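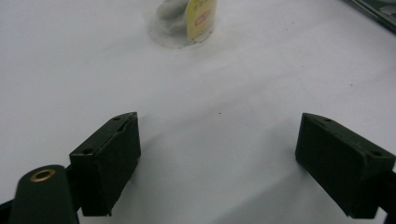
Nov 16, 2018
Zamdale transfer work, continued from the October entry

Side A of the Nieminen quartet tape was played through once at low level before capture. The oxide appears stable. A slight flutter remains in the slow movement and is audible on the sustained cello notes; it was also present on the cassette dub, so the fault is attributed to the original recording.

Azimuth was set by ear against the announcer's voice, then checked in mono. Capture was made to the Evico recorder with no noise reduction applied. Two passes were retained. The second is preferred — the first has a dropout 13 seconds into the scherzo.

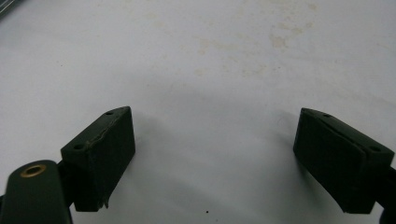

Hum at the mains frequency was traced to the patch lead on channel 5. The lead has been replaced and tagged for repair. Colleagues are asked not to return it to the rack.

A narrow cut at 200 Hz was tried on the viola and abandoned, as it dulled the colour of the whole ensemble. The files were sent to Bitbridge flat. 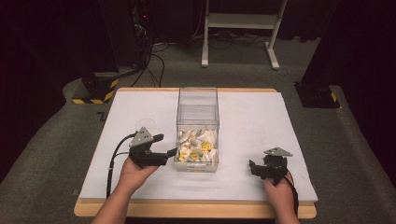

Clear plastic bin on the white board, light wood table.

Outstanding: side B, label transcription, and a decision on the applause at the end of side A.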